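Cahier d'atelier, 10 juin 2022

Ring de Zitthorpe, suite. Le câble du coin rouge se détend encore. Retendu de 2 tours, il tient jusqu'à la première corde à linge un peu appuyée. Le catcheur rebondit, puis il s'enfonce, et le public d'Onurville rit au mauvais moment.
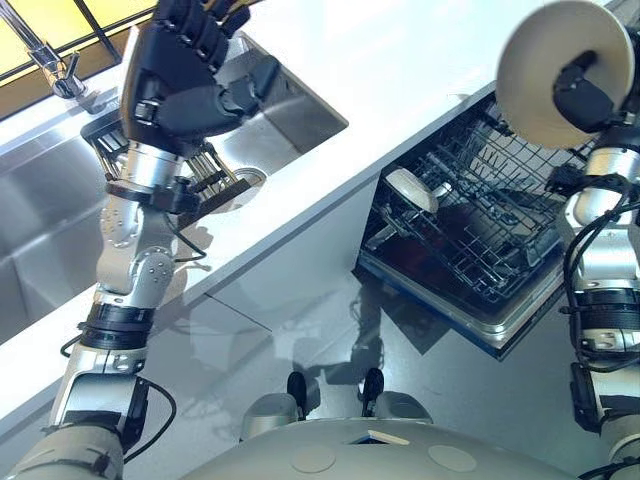

Faut-il changer le ridoir avant le gala ? Le remplacer, oui, et la paire d'en face avec, sinon le carré tire de travers et on recommence comme en janvier.

Plancher : 7 planches retournées, 2 mises au rebut. La mousse Nakpan fait moins de bruit que l'ancienne. Les lutteurs s'en plaignent, une chute qui ne claque pas fait moins mal à l'adversaire, paraît-il. 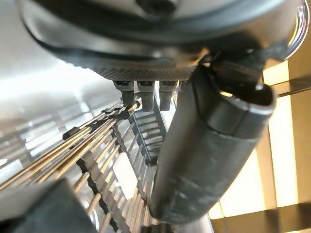
Les tendeurs Doro sont arrivés, 137 euros le lot, sans notice. Filetage correct, peinture déjà vexée. Leur molette est lisse et glisse sous le gant ; il faudrait une bague moletée à fines croisures, comme celle au-dessus des trois petits connecteurs noirs. À voir au tour lundi, si le mandrin veut bien.

Reste à recoudre le tablier côté caméras.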